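4.2 Closing the Loop Between Perception and Planning

The planner described in Section 3 produces a full arm trajectory from a single object pose. In early versions of Elto we treated that pose as fixed once planning began, and most of our failed grasps came from exactly this assumption. A pose error too small to matter at the start of a reach becomes a collision between a finger and the rim of a mug by the end of it. This section describes the change that made the largest difference in our experiments, and we were delighted by how little code it took.

Elto now splits every reach into a coarse stage and a fine stage. The coarse stage moves the gripper to a hover pose with the fingers open, using the first estimate from the perception module. The fine stage begins only after the pose estimator, Jolico, has returned a second estimate that agrees with the last one to within 3 mm. If the two disagree, the arm holds its position and asks again. Both stages share one cost function, so there are no separate weights to tune.
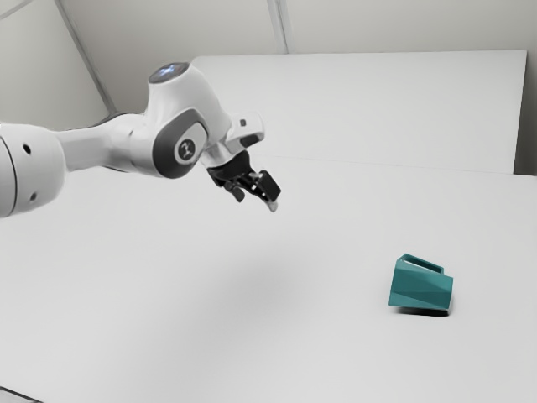
Makokha

Figure 3. The coarse stage in the Tarnolstead simulator. The gripper is open above the table and the teal container stands untouched to the right.

All development was done in Tarnolstead, our rendered tabletop environment. We kept the setting deliberately plain: a white table, a pale wall and a single colored target. Low contrast turned out to be a wonderful stress test for the segmentation step. A white arm over a white table gives the network few strong edges to work with, and the soft shadow under the arm in Figure 3 is just the kind of region that our first model labeled as an object. Adding a mask of the arm, projected from the joint angles, removed most of these false detections. The remaining ones were all shadows, and we handle them with a depth check before the pose estimator is called.

Faceted targets raise a different problem. Each flat face has its own shade, and a pose estimator trained on smooth mugs tends to lock onto one bright face and report a rotation that is off by a whole facet. Jolico therefore scores several candidate rotations against the outline of the rim and keeps the best. For open containers the rim is a very good cue – it stays readable at shallow viewing angles, where the side walls tell us almost nothing.

We ran 334 simulated reaches with randomized container positions. In 133 of them the first and second estimates disagreed by more than the threshold, so the fine stage was delayed by at least one query. This was far more often than we had expected. Under the old open-loop planner every one of those reaches would have gone ahead on the first estimate. The delay itself is short compared with the motion, and the arm is already stationary at the hover pose when it happens, so the controller never has to brake in the middle of a fast move.

One detail is worth passing on to anyone building a similar system. The hover pose should be chosen by the planner and checked for visibility, with the gripper body included in the check. Our first choice was a point directly over the target, which placed the fingers between the camera and the rim. Moving the hover point to one side restored the view, and the final approach became a short diagonal path that the planner solves easily. We now sample hover points on a ring around the target and discard any that hide part of the rim. The ring radius is read from the same configuration file as the agreement threshold, and both can be changed while the simulator is running.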